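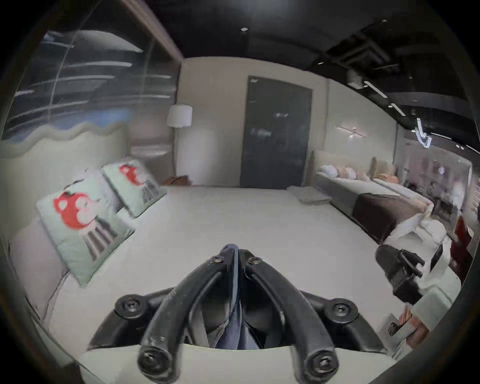 Drilora: what's in the word list

Hi! I'm Efa, and this is my list of Welsh garden and weather words, which began as a spreadsheet for my evening class and got a bit out of hand. There are 174 entries in the main file right now. Each row has the Welsh word, a plain English meaning, the plural if I could find one, and a note on where I heard it.

Files

words.csv - the main list
plurals.csv - 72 odd plurals that I keep mixing up
notes.txt - my grumbling about spelling, skip it if you like

Where the words come from

Mostly from talking to people. Myfanwy Gittins gave me nearly all the rain words (she has so many!) and Emlyn Ifans went through the vegetables with me over two long phone calls. If they disagreed, I kept both versions and put their initials in the last column.

Things to watch out for

Nine rows still have no English meaning. I left them in so somebody might help me out. Accents can go funny if you open the file in an old spreadsheet program, so pick UTF-8 when it asks. Mutations aren't marked at all yet - I tried in December and made a mess of it.

Using it

Do what you want with it, flash cards, crosswords, anything. Berhanu Bogale made a little quiz from the bird names and I'd love to see more of those. Fixes are welcome, just say which village the word is from.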